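About Trullon

Trullon teaches grippers to do chores. We work out of one long room in Taltamthorpe, and we are best known, locally at least, for the March fault.

It went like this. A finger on unit 19 was told to let go of a trash bag and didn't. The arm carried on with its day, bag and basket attached, until it reached the stop switch by way of the wall. The log shows 808 warnings, all of them polite. No one was hurt. The wall has been painted. 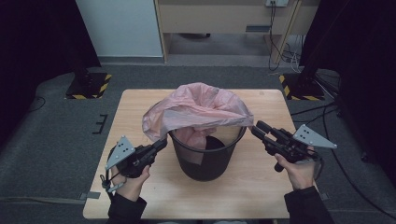 Liner work with the hand-held grippers, Taltamthorpe.

We now do every new task by hand first, then run it 80 times at low speed before an arm gets near full power. Release faults cut the motor in software and again in hardware, a change we made with Baláž, who supply our drives and had suggested it earlier, in writing.

There are six of us. Our fault reports are open to customers, including Vament, who asked for the March one twice.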